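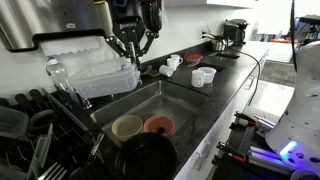 机器人怎样学会收拾厨房

你会洗碗吗?第一次洗的时候,大概有人站在旁边教你:手要扶住碗边,杯子要拿稳,盘子滑,小心一点。你照着做了几次,后来就不用人教了。

机器人也要学。不过它听不懂“小心一点”是什么意思。它没有摸过碗,也不知道杯子倒了要扶起来。想让它学会,就得给它看很多很多例子。今天我们就来讲讲,这些例子是从哪里来的。

什么叫“一个例子”

假设我们想教机器人做一件小事:把水槽里的碗拿出来,放到架子上。

一个例子,就是把这件小事从头到尾做一遍,并且把过程全部记下来。记下来的东西主要有两样。第一样是“看到了什么”,也就是摄像头拍下的画面。第二样是“做了什么”,也就是机械臂的每个关节转到哪里,夹爪张开多大,什么时候合上。

这两样东西要按时间对齐。画面里夹爪碰到碗边的那一刻,记录里也得是那一刻的动作。要是差了半秒,机器人学到的就是“碗还没到就合上夹爪”,那可什么也夹不住。

研究人员把做一遍叫作“一条示范”。你可以把它想成一页练习本,左边写着题目,右边写着答案。

谁来做示范

做示范的是人。

在兹尔图维尔(Zilturville)有一个项目,名字叫卡西杜姆(Kasidum)。项目里的操作员手里握着一个控制器,手往左,机械臂就往左;手指捏一下,夹爪就合上。这种办法叫“遥操作”,意思是隔着一段距离来操作。

刚开始操作的人都很慢。自己用手拿杯子,一秒钟就够了。用夹爪去拿,要先看准位置,再慢慢放低,再合上。夹爪只有两根手指,没有手掌可以托着,角度歪一点,杯子就会转。所以新来的操作员要先练习,练习时做的那些不算数,不会放进练习本里。

为什么要用真的厨房

有人会问:为什么不在一张干干净净的桌子上教呢?

在干净的桌子上教,当然容易。可是机器人以后要去的地方不是那样的。真正的厨房台面上什么都有:

杯子有的立着,有的倒着。
碗放在水槽里,比台面低一截。
水壶、咖啡机和电线都占着地方。
不锈钢会反光,透明的塑料又很难看清楚。
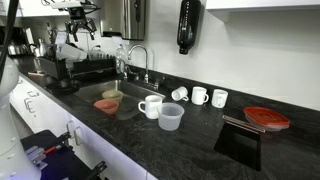 透明的东西对机器人来说特别麻烦。我们看一个透明的水瓶,知道那是瓶子,因为我们见过很多瓶子。摄像头拍到的却有一大半是瓶子后面的墙。只有例子里经常出现透明的东西,机器人才会慢慢学会注意瓶子的边缘和盖子。

颜色也有用处。两只碗形状差不多,颜色不一样,就可以给机器人出不同的题:“拿粉色的碗”或者“拿黄色的碗”。如果每次都拿同一只,它可能根本没学会认颜色,只是记住了那个位置。

每次都要变一变

这就说到收集例子时最重要的一条规矩:不能每次都一样。

想一想,如果数学练习本上每一页都是“3加4等于几”,你做完一整本,也只会答“7”。换成“5加2”,碰巧还答对了;换成“6加8”,就不行了。

机器人也会这样。要是杯子永远放在同一个地方,它就会把手伸向那个地方,不管那里有没有杯子。

所以做完一条示范以后,操作员要把东西重新摆一遍。杯子挪一挪,把手转个方向,有时候故意让一只杯子躺下来。碗可以换左右。这件事叫“重置场景”,做起来没什么意思,却要花很多时间。有时候示范只做了一小会儿,摆东西的时间反而更长。

在卡西杜姆项目里,一件小事要做200条示范。全部小事加起来,一共要收集3,000多条。

从几个方向看

你闭上一只眼睛,用手指去碰铅笔尖,会发现比平时难一点。两只眼睛一起看,才容易知道东西有多远。

机器人也常常用不止一个摄像头。一个摄像头看到杯子的这一面,另一个看到那一面。当夹爪挡住了碗,从侧面还能看到一点。同样一个台面,换个方向看,东西的大小和前后都会变。

不过,摄像头多了,麻烦也多。每个摄像头的位置都要量好,不能随便碰。如果有人擦台面的时候把支架撞歪了,当天后面的记录就都要检查一遍。
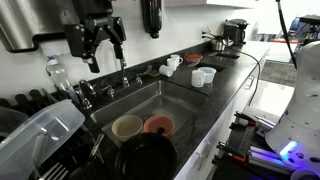 接下来是挑选。不是每一条示范都能用。有的做到一半东西掉了,有的操作员犹豫了很久,夹爪停在半空一动不动。还有的画面卡住了。检查的人会一条一条地看,给它们分类:好的留下,有问题的做上记号。

掉了东西的那几条也不一定要扔掉。如果操作员把掉下的杯子又捡起来,好好地放完了,那就很有价值。机器人可以从里面学到,出了错该怎么补救。

检查的人还要给每一条写上一句话,比如“把倒着的杯子扶起来”。以后有人对机器人说这句话,它才能找到话和动作之间的关系。

然后电脑开始学

例子收集好了,就交给电脑。电脑里有一个学习程序,它会看着画面猜:下一步该怎么动?猜完和操作员真正做的动作比一比。差得远,就改一改自己。再猜,再比,再改。这样反复很多很多次,猜得就越来越接近。

这个过程叫“训练”。训练的时候机械臂不用动,全是电脑在算。

训练完要考试。考试的时候没有人握着控制器,机器人自己看,自己动。项目里有一次考试,让它扶杯子和拿碗,一共试了100次,成功了88次。剩下的那些,多半是夹爪碰到了杯子把手,把杯子推开了。于是大家又回去,专门多收集一些把手朝着不同方向的例子。

你也可以试一试

在家里可以做一个小游戏,需要2个人。

准备一个塑料杯、一只塑料碗和一双筷子。一个人当“机器人”,用筷子代替夹爪,另一个人当“记录员”。“机器人”把杯子夹起来放进碗里,“记录员”把每一步写下来,写得越细越好:往哪边移,移多远,什么时候夹紧。

然后把杯子换个地方,交换角色,新的“机器人”只能照着纸上写的做。看看能不能成功。再多写几张不同位置的记录,比一比有什么变化。

小词典

夹爪:装在机械臂末端,用来抓东西的部分。
示范:把一件事完整做一遍并记录下来。
遥操作:人用控制器指挥机器人动作。
重置场景:把东西重新摆好,准备做下一条示范。
训练:学习程序根据例子反复修改自己的过程。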